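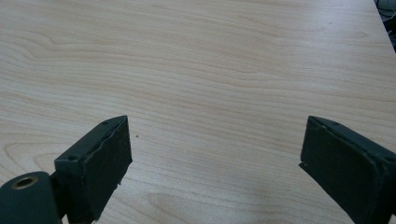
I have been promising you the table story since February, so get the kettle on because I do go on a bit. You may remember that our old dining table finally gave up over the winter (one leg had been held on with hope and a bit of parcel string) and that I spent far too many evenings looking at other people's tables on the internet when I should have been answering your letters. What I wanted was something pale. Our back room faces north and the old table was so dark it swallowed every scrap of light we had, so cream and beige were the order of the day, and the grain was what won me over in the end: fine wavy lines running along most of it and then, over towards the left, a great long loop that swings round on itself like a bend in a river. I have lost whole breakfasts to that loop.

Aug 23, 2018

So, how it came to us. I first went to look at tables in Volilar, at the big furniture place by the ring road, and came home cross. Everything there was either enormous or glossy, and I do not want to see my own chin when I'm eating soup. Then a reader wrote in (thank you, you know who you are!) and told me to try Soriano, the little secondhand shop behind the station. I'd walked past it for years thinking it only did wardrobes. They do mostly do wardrobes. But right at the back, standing on its end behind a pile of rolled-up rugs, was a pale wooden tabletop with a ticket on it for £40, and the legs in a carrier bag tied to the handle of a nearby chest of drawers.

I asked what the wood was. The man in the shop said maple, and then his wife came out and said birch, and they were still discussing it when I went off to get some cash. I've looked it up since and I'm none the wiser. It has a veneer top, I'm fairly sure of that, and I'd like to say now to everybody who sniffs at veneer that I don't care one bit. It's lovely and smooth, it was £40, and I can lift one end of it by myself.

Getting it home was a performance. It would not go in the car. We tried it flat, we tried it slantways, we tried it with the front seat right down and me in the back holding the boot closed with a dressing gown cord, and in the end the shop brought it round in their van two days later and wouldn't take anything for it except a jar of plum chutney. I thought that was very decent of them. If you're ever over that way do pop in, they have a good line in mirrors as well.

Now, several of you have asked how I cleaned it up, and I did say I'd write it down properly, so I shall try.

When it came it was a bit sticky. I don't think there was anything wrong with it, it had just been stood in a shop for goodness knows how long and somebody at some point had been enthusiastic with spray polish. I started with warm water and the smallest squirt of washing-up liquid, on a cloth that I'd wrung out until my wrists hurt. Please do wring it out! A veneer doesn't like sitting in water, especially round the edges where it can lift, and I learned that with a bedside cabinet in our last house that ended up looking like a badly wrapped parcel. Go along the grain, a bit at a time, and dry each bit with an old tea towel before you move on to the next. The first cloth came away a horrible brown. So did the second. By the fifth I was getting somewhere, and I left the whole thing alone overnight with the window open.

Next day I gave it a going over with Eltance, the soap that comes in the tall tin, which I'd been told was the thing for pale woods. You dissolve a spoonful in a bowl of warm water and let it go cool and milky. I was a bit nervous, so I did the underside first, and I'd suggest you do the same with whatever you decide to use. It didn't go yellow on me, and yellow was what I'd been dreading. My mother had a pine dresser that started out the colour of shortbread and finished up the colour of marmalade, and she blamed the oil she'd put on it every spring. I don't know if she was right, but I wasn't going to risk it.

I put on two coats of the soap, with a day between them, and rubbed it over with a dry cloth each time. That's all. I had bought some very fine sandpaper and I'm glad to say I lost my nerve and put it back in the drawer. There is so little thickness to a veneer that once you've gone through it you've gone through it, and then you're looking at tablecloths for the rest of your days.

A word about rings, as I've had letters about those too. There was one on it when it came, a pale one, mug sized, towards one corner. I tried the mayonnaise trick. It did nothing at all except make the room smell like a buffet. I tried the warm iron over a folded tea towel, just a second or two at a time, lifting it to look in between, and that did shift most of it. If you get down low with the light coming across you can still find the ring, but you'd have to be the sort of visitor who gets down low, and I don't have many of those. If your ring is dark instead of pale, I'm afraid I can't help, that's a different kettle of fish and I'd ask somebody who does it for a living.

The legs were more trouble than the top, if I'm being truthful with you. There were four of them in the bag and a lot of bolts, and not one of the bolts seemed to want to go with its neighbour. I spent a whole evening on the floor with them laid out on a tray. In the end I went to Asen, the ironmonger's on the hill, with one of each in my pocket, and they sorted me out with 8 new ones in a paper bag for less than the price of a sandwich. I do love a shop where you can buy bolts singly. I also came away with a packet of felt pads for the feet, a new washing line and a mousetrap I didn't need, so it wasn't quite as cheap a trip as it sounds.

It doesn't wobble. I keep leaning on it to check. The old one wobbled so much that we'd all got into the habit of putting a hand flat on it before anyone cut into a loaf, and I notice we're still doing it, all of us, out of politeness.

As for looking after it from now on, I'm keeping things simple. A damp cloth after meals, crumbs off first so they don't get dragged about. Mats for anything hot. I've put my foot down about felt-tips, and there's an old oilcloth in the sideboard that comes out for painting and for pastry. I'll do the soap again when it starts looking thirsty, which I imagine will be around Christmas when there's been a lot of traffic. And I'm moving it round, end to end, every couple of months, so that whatever sun does get in falls on different parts of it. Somebody told me pale wood can darken unevenly if you leave a fruit bowl sitting in one spot all summer and I can well believe it.

I still haven't done anything about chairs. We have six that don't match, two of them properly comfortable, and there's a sort of race for those when supper's called. I thought about painting the lot one colour but I've gone off the idea. I quite like them as they are, and next to such a light, quiet sort of table they look a bit more as though somebody meant it.

If you've rescued a table of your own I'd be so pleased to hear about it, particularly if you've had any luck with black ink, as there's a spot on the underside I've been wondering about. Write to the usual address. I'm still behind with the replies from the jam issue but I am working through them, now that I've got somewhere decent to sit and do it.

Next time: the airing cupboard, which I have been putting off, and a recipe for runner beans for anyone else who has far too many.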